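Sesico Windshield Sun Shade, Folding, Size 2

Folding shade for the inside of the windshield. Fits most small and midsize hatchbacks. The outer side is silver, the inner side is black felt. Two elastic loops hold it flat when stored.

Weight: 800 g
Folded width: 45 cm
Storage: door pocket or under the seat
Replaces: Nowicki roll-up shade (no longer stocked)
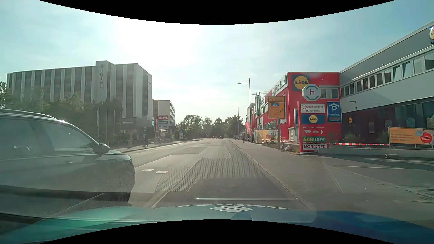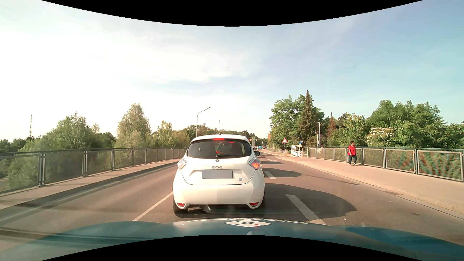
On the road. Second photo: Renault Zoe.

To fit, open the shade fully, push the lower edge down to the dashboard and fold both sun visors over the top. Remove it before driving. Wipe clean with a damp cloth. Do not machine wash.

If your car has a large mirror housing, order the Gisetti cut, with a deeper notch. Side window shades are sold separately under Sosus.

Returns accepted unused, with both loops. Size questions go to Wilmer Huamán at the parts counter.

Page updated Sunday, March 25, 2018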